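3.2 Pace-note timing and the workload of the co-driver

The second part of the study deals with the interval between the delivery of a pace note and the point on the road to which it refers. Earlier work on stage rallying has treated this interval as a fixed preference of the driver, agreed before the event and held constant from the first stage to the last. Eskildsen and Górecki questioned that view after reviewing onboard audio from gravel events, where the same crew called notes earlier on fast, open sections and let the lead shrink on narrow ones. Our data allow the question to be tested on a single surface with a single set of notes.

Two crews took part. Both had competed together for at least one full season and both used a descriptive note system, with corner severity given before direction. Each crew drove the Udenau loop, a closed gravel course, in three conditions: with their own notes, with notes written by the other crew, and with their own notes shortened to corner severity and direction only. The order of conditions was changed between crews. Runs took place on a Sunday, and recce passes were limited to two per crew at road speed.

Audio was taken from the intercom and aligned with wheel speed and steering angle. Lead time was defined as the interval from the end of the spoken call to the first steering input above the threshold given in Section 2. Calls that were repeated or corrected were kept in a separate file and are not part of the averages – they are treated in Section 3.4. Lundgren coded all of the audio, and Lekota coded a subset without access to the first set of codes. Differences between coders were settled by listening again to the passage, with the steering trace hidden.

Lead time was not constant in any condition. With their own notes, both crews called earlier as speed rose, and the change was larger than speed alone would produce if the lead were held at a fixed distance. With the other crew's notes the pattern weakened. Co-drivers in this condition read further ahead on the page, but the calls themselves came later and in longer groups, up to 5 corners without a pause. The drivers reported that they stored the first corner of such a group and waited for a second cue from the road before acting on the rest.

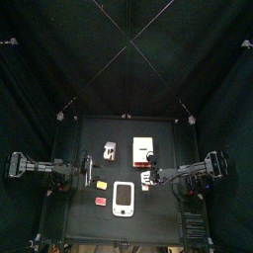 Figure 3. Enclosure with black tabletop and two arms, dark fabric on walls and ceiling.

The shortened notes gave a different result. Lead time grew on straights longer than 1000 meters, where the co-driver had little else to read, and fell to its lowest values in linked corners. Boström has argued that shorter notes free the co-driver to time each call more closely to the road. The present results support this only in part. Calls were better spaced, but both drivers braked earlier on blind crests, where the missing detail would have told them that the road continued straight.

It should be noted that the two co-drivers differed in how they tracked their position. One followed the road by eye and looked down only to read. The other kept her eyes on the page and judged position from the movement of the car, lifting her head at junctions and at the start of each new page. The second method produced more even lead times but a longer recovery after a lost place – in one run the crew covered three corners before normal calling resumed. With only one co-driver using each method, no general claim can be made, and the difference is carried into the model in Section 4 as a crew effect.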